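Grilanier Open Day: an afternoon with the student robot club

I'd been meaning to get out to the Grilanier open day for three years running, and every year something came up (a cold, a flat tyre, somebody's birthday lunch). This July I finally made it, and I'm so glad I did, even though I spent a good while driving up and down Marchuk Road looking for a park.

For anyone who hasn't been, Grilanier is the technical campus on the hill past the showgrounds, and once a year they throw the doors open and let the rest of us wander through the workshops. The lady at the front table told me 1378 people had come the year before, and by the look of the queue for the sausage sizzle they were well on the way to beating it. I took a map, ignored it, and followed the noise.

The noise was the Drudlow Club. They're the students who build and program things for the Mirno Cup, a competition where robots have to do household jobs against the clock. I'd pictured those little wheeled carts that bump into each other, so I was quite taken aback to find a room set up for kitchen chores, with a whiteboard full of scores and a crowd of teenagers all talking at once. One of them spotted me hovering in the doorway and took me under her wing straight away, which was very kind given how many silly questions I had saved up.

The way it works is that each team gets 600 seconds to get through as many tasks on the list as they can. Points come off for drops, and more come off if a person has to step in and help. The tricky part, my young guide told me, is that the judges choose the items on the morning, so you can't simply teach the robot one cup and one spoon and hope for the best. Her team had been practising with all sorts of bits and pieces from home and the two-dollar shop.

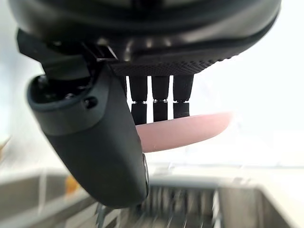

I asked what the hardest part was, fully expecting her to say the computer side of it, and she said grip! Squeeze too hard and a soft thing bulges out sideways, too gently and it slides away, and the thumb has to come in from just the right angle or the fingers end up doing nothing useful. They keep a notebook of every practice run (a real paper one, with tea stains, which I loved) and they were up to run number 453. Beside each one somebody had written what went wrong. "Thumb late" came up a lot. So did "blame the code", in several different handwritings.

A boy at the laptop let me see how they change the settings between runs, and although I followed perhaps a third of it, he was so patient that I came away feeling cleverer than I went in. There was a long argument going on behind us about whether to slow the wrist down for the final. I had an opinion by then, naturally, but I kept it to myself.

The club has 27 members this year, from Year 9 up to second-year diploma, and they meet after classes and through half the holidays as well. You don't need any experience to join. My guide had come along originally for the free pizza - she's now in charge of testing, and the pizza is apparently still good.

I did get to the other rooms eventually. The ceramics studio was lovely and cool, and the motor workshop let my nephew sit in something with no doors, so he was happy. We missed the bakery demonstration altogether, but there were scones left at four o'clock and I bought a bag for the drive.

If you're thinking of going next year, wear comfortable shoes, bring coins for the raffle, and park down by the oval. The hill is steeper than it looks, but there's a bench halfway.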